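Notebook, Friday, June

Handheld collection, rules pass. Writing this down before the Ovham people come back with their version, so we have ours first. Jonas Pfister read the first half over my shoulder, his comments are marked JP.

8:40
Went over the draft rules for handheld gripper sessions. Draft is still the one Aigner wrote for the fixed cells, with "operator" changed to "collector" by search and replace. Half of it makes no sense for people walking round with a tool in their hand. E.g. "collector must be isolated before maintenance." No.

Struck out:
- anything about light curtains
- the two-button start
- the lockout tag page (keep for the cells, obviously)

Kept, reworded:
- one person in charge of a session, named on the sheet before anyone picks up a tool
- anyone can call stop. Stop means tools down on the bench, not paused in the air
- no session with a damaged finger, tape is not a repair

9:30
Naming. Episode 959 again. Two files with that number, one from us and one from Sandari, neither has the session sheet number in the name. Took me most of an hour to work out which was which and I am still only fairly sure. Rule from today: sheet number first, then episode. No exceptions for test takes. Test takes are where it goes wrong.

JP: put the tool number in as well.
Fine. Sheet, tool, episode. Somebody has to change the Uvo export script, probably me.

10:15
Marker checks. The square marker on top of the gripper has to be flat, clean and whole. We had one with a lifted corner for I don't know how many takes and the pose drifted every time the wrist rolled. Couldn't see it from arms length. So:
- thumb over all four corners before each session
- wipe with the dry cloth, no spray, spray gets under the edge
- if it lifts, replace the whole marker. Don't press it back down and hope
- new marker = new calibration, write both on the sheet

JP wants calibration redone every 20 episodes regardless. I think that's heavy but he has the numbers from the old rig and I don't, so it goes in for now. Review end of month.

11:00
Spacing between collectors. Main argument of the morning. The cell rules have a fixed fence line and there is nothing like that for two people holding tools. What I wrote:
- arm's reach plus tool between collectors, both arms out, check it standing still before starting
- if the task needs them closer than that, say so on the sheet and slow down
- nobody walks through behind a collector without speaking first. They are looking at their hands
- bags and cables off the floor on the walking side

JP: what about bystanders?
Bystanders stay at the far end or outside. If they have to come through, the take stops. I know this costs takes.

11:50
Faces and consent. Short one, but it has been sloppy. Everybody who could end up in a recording signs, including people who are only in the room. Faces blurred before anything leaves the building. Blur gets checked by a person on a sample of 3 clips per session, not just by the script. The script misses profiles and people looking down. Had a long talk with Sandari about whether the wrist cameras count. They do. Wide lens, it sees everything behind the work. Put it in bold on the poster.

Head cameras: strap snug, lens housing checked by a second person, you can't check your own. Collector says out loud if it slips. Don't fix it mid take with the hand that is holding the tool (seen it done, twice).

13:20
Back from lunch. Floor session, two tools, trying the new wording against real work.

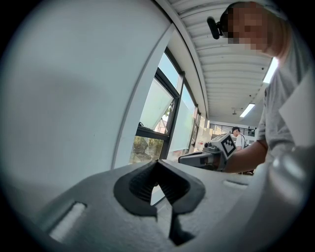
Lighting and windows
Note for the rules: fluorescents on and daylight from the side at the same time. Nothing in Aigner's draft about it. The cells are boxed in so they never had to care. Want a line on the sheet for lights on/off, blinds if any, window open or shut. An open pane can throw a reflection that moves with the wind, and the glossy parts of the housing pick up highlights too. Not banning it, varied light is good for the data, but it has to be writen down.

Also: windows left as they are for the whole take. No opening or closing half way through.

Rest breaks
55 minutes on, then a proper break, tool out of the hand. The grip gets lazy well before people say they are tired and the jaws start closing crooked. JP would go shorter. Leaving it until we have tried it for a couple of weeks.

Damage log
One book, by the charger. Date, tool, what, initials. Don't message me about it, I lose messages. Check the ridges on the finger faces at the same time as teh marker, grit sits in the notches. Soft brush, no blades.

Open
- who signs off a tool after repair? Uvo says them, Aigner says us
- does a collector who has only done the cell training need the full handheld one? I say yes
- poster wording, JP to draft
- ask Ovham if they want our sheet or are bringing their own. If their own, which one wins
- export script (me)

Sheets printed, in the tray by the door. Old ones recycled, if you find one, bin it.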